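Search articles, places, people
Search
Sign in

The Gripper Club of Gisedbridge

By Chaltu Bogale
8 Aug 2026

I showed up to my first meeting of the Gisedbridge robotics club with a notebook, a good pen and the firm belief that I'd be watching small robots knock each other off a table. I had even picked a favorite in my head (something squat, with a wedge). What I got was two teenagers arguing about how hard you can squeeze a cookie.

The club is called Stekar, after the street it started on, and it has 41 members this year, most of them in high school. They're getting ready for the Vovville Open in October, and the event they care about is Household Pick. The rules are short. Your robot gets a table covered in ordinary stuff and has to pick up whatever the judge calls out, without crushing it or dropping it or sending the thing next to it flying. You don't see the table until your round starts.

So how do you train for a table you've never seen? You go and collect a lot of tables. Members take hand-held grippers home, the kind you work with your own hand while a camera on top records everything, and they pick things up in real kitchens and living rooms. Put it down, record, pick it up, record, move it over a little, do it again. The goal for the season is 2,000 recordings, and there's a chart on the clubroom wall with so much marker on it that I couldn't tell you how far along they were.

I begged for a turn, obviously. They handed me a gripper and a bag of clementines and I was terrible! You'd think it would feel like using kitchen tongs, and it really doesn't. Tongs tell your fingers things. With this you're looking at the pads and guessing, and you have to come in slowly and at a decent angle, or the footage is no good to anybody. I rolled one clementine clean under a radiator. A girl of maybe fourteen fished it out with a ruler, gave it back to me and said, very kindly, "Wrists."

The software side lives on a secondhand desktop they call Mersha, and it is treated like an elderly relative. You don't set drinks near Mersha. You don't install anything on Mersha without asking. Training runs go overnight, and whoever gets in first the next afternoon reads out the result while everyone else is still taking their coats off – I heard a cheer over a number I didn't understand at all, and I cheered too.

What they talk about most is wrappers. A mug is a mug from any side, more or less, but a wrapper is shiny and soft and has those crimped ends that stick out past the actual food. Grab the crimp and the whole thing swings. Grab the middle and you'd better be gentle. There's a standing disagreement over whether to practice wrappers on a cleared surface first or go straight to the messy version, with boxes and bags lying all over the place. The messy side is winning, mostly by being louder, and I have to say I'm with them. My own table has never been cleared in its life.

Last October they went to Vovville with an older arm and finished with 3 good picks, and they can still list every one of them for you – a sponge, a pair of socks, a tube of toothpaste. They'd like more this time. I'm going along to watch, and I've been told I can carry the cables if I coil them properly. I've been practicing that at home, too.

Sign up for our newsletter and get new features in your inbox. You can unsubscribe at any time.

Contact | Copyright 2026 | Back to top

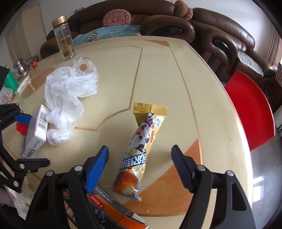 Fingers open over a wrapped ice cream bar, with a box, a plastic bag and a glass bottle sharing the table.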